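Dye bench, notebook 4

Third week of the indigo vat and I'm finally getting a blue I would be glad to put on a shirt. The vat was sulking when I came in – flat surface, hardly any bronze on it – so I warmed it slowly and gave it a little more lime before I let any cotton near it.

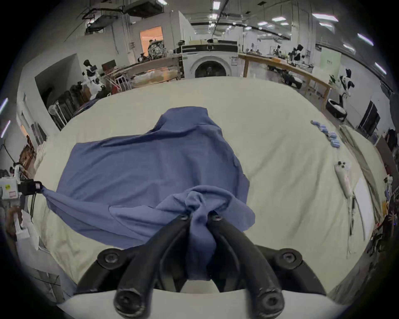 *Bench notes, Stoltano dye room*

The warming took most of the morning, and I used the time to weigh out the scoured yardage. It came to 567 grams dry, a bit more than I'd planned for a vat this size, so I split it and held 310 grams back for the second round. Six dips for the first lot, with a good long airing after each. Please don't rush the airing, friends! The Pattinasarany cotton is thirsty stuff and goes patchy if it's hurried, and I've ruined enough of it to say so.

Rinse water ran clear on the fourth change. Rubbing test on a white rag was better than last time, though there's still a faint smudge along the seams, where the thread seems to drink more than the cloth does. I may try the thinner Plallport thread and see if it behaves. 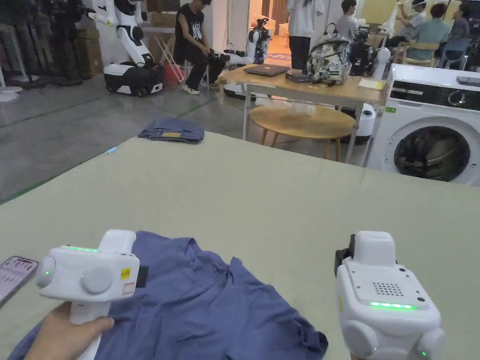

**ATPORT, Feb 9, 2020** –

Writing the rest of this up at the other shop, with tea. The vat can be left up to 4 days with the lid on, but give it a gentle stir and look at the color underneath before you feed it. Yellow-green is happy. If it has gone properly blue all the way down, warm it first and wait an hour.

Still to do: order lime, label the held-back lot, and find the good thermometer.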